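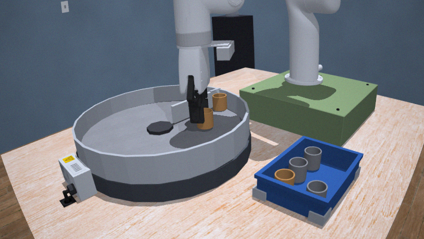 What stopped the cup transfer runs in the last quarter?
The main cause was a timing fault in the grip check, which let the arm carry on to its next move before the gripper had reported back.

Hindov cup handling project
Progress report to the Lasance fund, March 2020
Prepared by Bheki Steyn, Engelbrecht workshop

First of all, thank you again for your patience over the summer, and for the very kind note that came with the second instalment. I had hoped to write to you with a tidy set of results and a date for moving to the real cell. What I have is a fault report with some good news in it, and I'd sooner you had it from me at full length than in a line at the bottom of a spreadsheet.

You'll remember that all our work so far is in simulation. An arm lifts cups out of the round bowl and they finish up standing in the blue tray. We programmed a batch of 200 runs with the new Mevance motion planner and left it going over a weekend. On Monday morning 29 of those runs had stopped early, and they had all stopped the same way, with the arm halted over the bowl and the collision alarm raised.

My first guess was the planner, I'm sorry to say, and I spent the better part of a week being unfair to it. The path it had chosen was perfectly reasonable. The trouble was in our own code. After the fingers close, the gripper is meant to send a signal saying it has something, and only then should the arm lift. When the computer was busy, the signal came late, and our program read the leftover signal from the previous cup and took that as permission. So the arm lifted with the fingers still closing, the cup tipped against its neighbour, and the safety stop did its job. 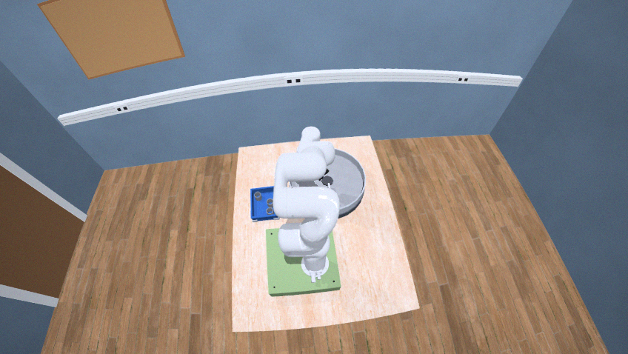
I do want to dwell on that last point, because it matters more to me than the lost runs. The stop caught every one of the 29, and the arm never went on moving after an alarm. In the real cell, though, there will be people reaching in to top up cups, and a machine that moves on old information is a hazard whether or not something catches it afterwards. We've treated it as a safety matter and written it up that way in the project log.

The repair itself is small. The signal is now cleared before each grasp and has to arrive fresh, and if it doesn't, the arm waits where it is and asks for help. We ran the same batch again, all 200, and 2 runs stopped. Both were cups gripped too near the rim – a different problem, and one I'd like to look at properly before I make any promises about it.

Going back through the old logs took 68 hours of staff time that wasn't in the plan. I've moved that from the travel line, as we won't be visiting the supplier until later in the year anyway, and the total budget hasn't changed. If you'd prefer it handled some other way, please do say.

For the coming quarter we'll keep to simulation a while longer. I'd like to slow the computer down on purpose and see what else turns up late, and then practise the restart after a stop, which at present is fiddly and relies rather too much on my being in the building. The move to the real cell is now set for July. The revised risk assessment will come to you separately, once our safety adviser has signed it.

With warm regards,
Bheki Steyn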